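Tumero Opens Its New Manager Course on Fair Scheduling and Time Off to Small Employers

RARNUTDALE, October 2025 - Tumero, the workplace training firm based in Rarnutdale, is opening its course on shift scheduling and time-off requests to small employers across the region. The course, called Flirnatell, was tried out with 80 supervisors at shops, care homes, bakeries and warehouses before today's wider release, and we are delighted to finally share it!

Few parts of a supervisor's job come up as often as the schedule. Who works the holiday weekend? What happens when two people ask for the same week in February? Who covers when a child is sick and the shift starts in an hour? Most supervisors get promoted because they were good at the work itself, and they pick up the rest from whoever had the job before them, habits and all.

"I ran a hotel front desk for years and I made the schedule at my kitchen table, late at night, with a pencil," said Ulla Backlund, founder of Tumero. "I thought I was being fair. Then one of my best people showed me that she had worked every single closing shift before a holiday, and I had never noticed. I would have loved a course like this one back then."

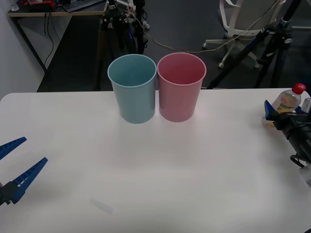

Flirnatell is taught in 3 sessions, each one a half day, with groups kept small enough that everyone gets to bring a real schedule and work on it. The first session deals with requests: how to take them, how to record them, and how to answer in writing within a set time. One of the opening exercises is the draw, for those weeks when two people want the same days off and both asked in good time. It needs very little equipment, and a pair of plastic cups, one light blue and one pink, does the job nicely - names go in one, dates in the other, and the whole team watches. Supervisors then talk through when a draw is the right answer and when it would be a poor one, such as a medical appointment or a family funeral.

The second session covers last-minute changes, shift swaps and the awkward phone calls that come with them. The third is all about saying no. Participants practice turning down a request in plain, kind words, and then practice hearing the reply (this is the part people dread beforehand and talk about most afterward).

Each participant also receives the Bashir workbook, which has blank schedules, sample request forms and a page of wording for difficult emails. The workbook is written in everyday language and can be copied freely for use inside the employer's own workplace.
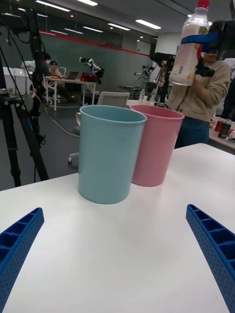 Dates, Places and Cost

Sessions are held at Tumero's training rooms in Rarnutdale, and trainers can also travel to employers who have a group of their own. The full course costs $560 per person, workbook and lunch included. Employers sending two supervisors together pay $912 for the pair.

No experience with scheduling software is needed. Supervisors who already use a program at work are welcome to bring a printout, and those who still write everything on the wall calendar should bring a photo of it. We love those!

"Come with your messiest month," Backlund said. "We'll put it up on the board and sort it out together, and you can take it back to your team the next morning."

About Tumero

Tumero trains supervisors and team leaders in the daily side of managing people, from schedules and time off to first-week welcomes and return-to-work talks. Employers who would like to book places, or ask about a session at their own site, can contact the Tumero office in Rarnutdale.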